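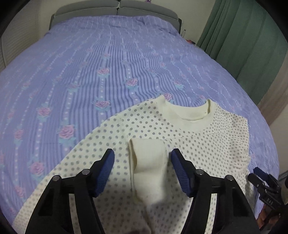
Wanted: people to fold laundry with two grippers (paid)

Posted Apr 10, 2020

We're comparing finger pads for hand-held grippers and need people who will use them at home, on their own bed, with their own clothes. Sweaters mostly. Long sleeves, crew necks, anything with a sleeve that has to be turned in and laid down flat before you fold the body. That sleeve step is where the pads differ most so that's the part we care about.

What you do
- One gripper in each hand, fold the garment, shake it out, start over
- 40 folds per pad set, 3 pad sets. Blue ridged pads are set one, the other two come in the box
- Swap pads yourself. Screwdriver included, please dont overtighten
- Short form after each set: did it slip, did it snag the knit, how tired is your hand

Who we want
Adults, both hands in decent shape, a bed or big table you can stand next to. No engineering background needed. Left handers very welcome, we're short on them. Patterned bedspreads are fine, so are stripes and dots. If you have a busy one use it, we want the cameras to see real bedrooms.

Pay is $631 for all three sets, half when the kit arrives and half when it comes back. Kit is a loan from Caltley. Shipping both ways is on us.

The target is 1000 good folds on knits before we move on to the Skelter controller comparison in September. Seperate sign-up for that one.

To apply: write to Mitali Herath at the Gritthorpe office, put PADS in the subject line. Tell us your glove size, which hand you write with, and what sweaters you've got. Photo of the bed helps. No resume.

Comments (3)

knitpicker_jo
Will it wreck wool? I have a couple I'd rather not lose

M. Herath
Leave out anything delicate. Cotton and acrylic are plenty.

dunmore77
Did the Weerasinghe wrist trial for you guys last time, forearms were sore for two days but pay came quick. Signing up again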